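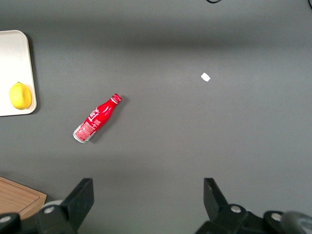
Wrist camera, fingers open over the table. Lemon on the tray, Coca-Cola bottle on its side.

Home Arms Grippers Cameras Gallery Contact

Gripper and camera comparison, Andbridge bench

We spent the summer trying out finger shapes and camera positions on the two-arm bench at Andbridge. This page has pictures from the bench with the notes that belong to them. The tables with the full results are in the Grippers section and I have left most of them out of this page.

The work was done by Lăcrămioara Roman, Aurel Bogdan and Ottó Kovács, with Florencia Salinas on the software side. I wrote up the notes. Last updated 23rd July.

What we compared

Two sets of fingers. The first is the tapered Nistor set with the squared-off tip. The second is a wider, softer set from Himier with a rubber face. Both fit the same mount, and a change takes a hex key and a few minutes if nobody has overtightened the bolts.

Two camera positions. One is the small camera at the wrist, looking down past the fingers. The other is a fixed camera that sees the table and both arms at once. We also tried a third position, on a post behind the table, and gave it up in March. The arms were in the way of it most of the time.

One controller, the Inura, in two settings. The first setting closes the fingers to a fixed position. The second closes them until a set force is reached and then holds. All the arms' motion settings were left alone between runs so that the only things changing were fingers, camera and closing mode.

Notes on the wrist camera

The wrist camera is the one we ended up using for the last part of each approach. It moves with the hand, so the two fingers are always in the same place along the bottom of the picture and the target comes up between them. Once you have watched a few runs you can tell early if the hand is off to one side. Aurel put two short marks on his monitor with tape, one for each fingertip, and the operators who came after him kept them there.

Its weak point is what it leaves out. With the hand low, anything near the side of the table is only partly in view, and a tray or a board that is half in and half out gave the object finder trouble. It would sometimes put the center of the tray where the center of the visible part was. Florencia added a check that throws out any outline touching the border of the picture. After that the arm backed off and looked again, which was slower but gave a usable position.

Small light-colored things stand out well against the gray top. This is good if you want to find them and a nuisance if you don't. We had several false targets from bits of white scrap before we set a minimum size. The minimum is now in the config file under "ignore_below". Please don't change it on the shared copy.

Reflections were less of a problem than we expected. The red bottle is glossy and we thought the highlight would split it in two for the object finder, and on the old lamp it did. On the current lighting it is picked up as one piece at nearly every height we tried.

Notes on the fingers

The lemon was the easiest object with either set. The tapered fingers hold it across the short axis and the contact area is small, but it did not matter at the weights we are talking about. With the softer Himier fingers the approach can be sloppier. With the fixed-position setting the tapered fingers left marks in the skin, and with the force setting they did not.

The bottle on its side was the hardest. The body changes width along its length, so the same grasp a little higher or lower is a different grasp. With the tapered fingers it tended to turn as it was lifted. The wide set did better, although it needs more room on both sides and would not go in at all when the bottle was close to the tray. Mircea Filip suggested always going for the thickest part first and we did the last block of runs that way. It helped with both sets.

Boxes are a fair test of the force setting. Gripped to a fixed position, a thin carton folds in. Gripped by force, it stays in shape and can be stood up or set down on its edge.

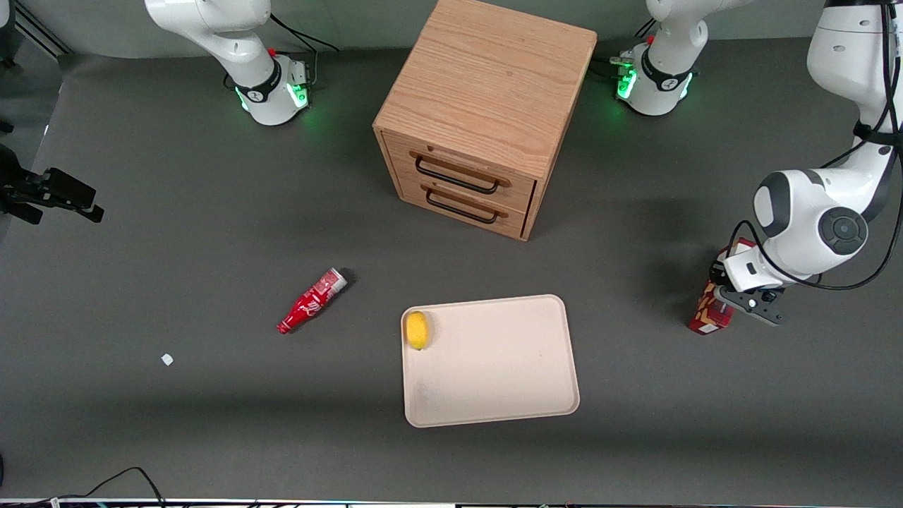 Left arm with the red box upright in the gripper, bottom edge near the table. Right arm over the far side, drawer cabinet at the back.

Notes on the fixed camera

The fixed view is better for anything that involves both arms. You can see where each wrist is, how the cables lie and how much space is left between the arms and the cabinet. We used it for planning the approach and for checking afterward what had gone wrong. For the final closing of the fingers it is not close enough, and on the far side of a held object it can't see the contact at all.

The green rings at the wrists are easy to pick out from this side, and Ottó used them as a rough check on the arm positions when the calibration was in doubt. We don't recommend it as a method but it did find one bad calibration file.

Cables need watching on this bench. The loops on the outside of the arm have to be long enough for the full elbow range, and a loop that is long enough for that can swing forward when the arm folds. We moved the ties twice.

The drawers on the cabinet were done as a separate block. Both have bar handles, and the tapered fingers fit behind the bar easily. The wide set only just went in and twice pushed the drawer shut on the way. Pulling was done on the fixed-position setting, because the force setting let the bar slip when the drawer stuck.

Run counts

Each block was 100 grasps and the comparison took more than 600 in all, counting the drawer block. We used 5 objects. A grasp was counted as good if the object was lifted, held through a slow turn of the wrist and put down without being dropped.

Settings we kept

Tapered Nistor fingers, force closing, fixed camera for the approach and wrist camera for the last stretch. The wide Himier set is in the top drawer of the tool cart with its own bolts, which are slightly longer than the Nistor ones. Don't mix them.

Ottó still has a block to run with the wide fingers and a lower closing force. Those results will go in the Grippers section when they are ready.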